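Gillell infusion pump recall

The Gillell infusion pump recall was a withdrawal of two models of bedside infusion pump made by the medical device company Skornby. 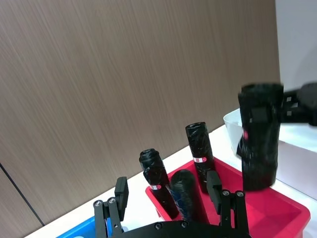 It covered the Gillell 596 and the Gillell 597, both of which were sold to hospitals, outpatient infusion centers and home care providers. The recall was announced in May 2023 and widened on June 17, 2023, when the company added units that had been repaired with replacement door latches from the same supplier.

Background

Skornby began as a maker of tubing sets and drip chambers and moved into powered pumps after buying a smaller firm, Dakska, which held the patents on a low-noise pumping mechanism. The first pump sold under the Gillell name was a single-channel model meant for general wards. The 596 replaced it, and the 597 followed with a larger battery and a carrying handle for use in the home.

Both pumps work in the same way. A length of flexible tubing is laid in a channel behind a hinged door, and a row of small plastic fingers presses on the tubing in sequence to push fluid toward the patient. The door has to hold the tubing firmly against the fingers. If it does not, fluid can run past them under gravity, a fault known as free flow. A patient may then receive a drug much faster than prescribed.

Most pumps of this type have a second safeguard, usually a clamp on the tubing set that closes when the door is opened. The Gillell pumps used a clamp of this kind. It was released by the closing of the door, however, and did not close again unless the door was opened fully.

The defect

The fault was traced to the door latch. On affected pumps the latch could wear at the point where it met the catch, leaving the door slightly open while the sensor still read it as closed. The clamp stayed released and no alarm sounded. Nurses who reported the problem usually noticed it from the drip chamber, where drops were falling faster than the displayed rate.

Wear was more common in pumps that were cleaned often with strong disinfectants. The latch was molded from a plastic that became brittle with repeated exposure, and the cleaning instructions in the original manual did not limit which products could be used. A revised manual had been sent to distributors before the recall, but many hospitals kept using the printed copy that came with the pump.

Skornby received 75 complaints before the recall was announced. Most described a delivery rate that did not match the setting. Others concerned doors that would not close or had to be pressed shut by hand, which the company had at first logged as cosmetic damage - a decision later criticized by its own reviewers.

Recall and correction

The first notice asked customers to inspect each pump and to stop using any with a loose or cracked latch. Pumps that passed inspection could stay in service if staff checked the drip chamber after starting each infusion. Customers were told not to use either model for drugs where a small change in rate could cause harm, including certain heart medications and strong pain medicines.

The widened notice dropped the inspection step for repaired units and asked for all of them to be returned. Replacement latches were made from a different plastic, with a metal insert at the point of contact. A software update was issued at the same time. It compared the motor load with the expected load for the tubing set in use and sounded an alarm when the difference was too large.

Home care patients were handled separately. Providers contacted them by phone and exchanged the pump at the next scheduled visit, or sooner when the drug was on the restricted list. Some providers ran short of loan pumps and moved patients to clinics until their own units came back.

Review

Skornby hired an outside engineer, Madalena Peixoto of the consulting firm Teixeira, to examine how complaints had been handled. Her report found that reports about the door and reports about flow rate had gone to different departments and were never compared. It also noted that the latch had been tested for opening and closing cycles but had not been tested after exposure to cleaning products.

The report made 2 main recommendations: that all complaints about a pump be reviewed together by serial number, and that wear testing include the cleaning products hospitals commonly use. Skornby accepted both. It also stopped selling the 596, though it continued to supply parts and tubing sets for pumps already in use. The 597 went back on sale with the new latch.

See also

Infusion pump
Free flow (medicine)
Medical device recall
Drip chamber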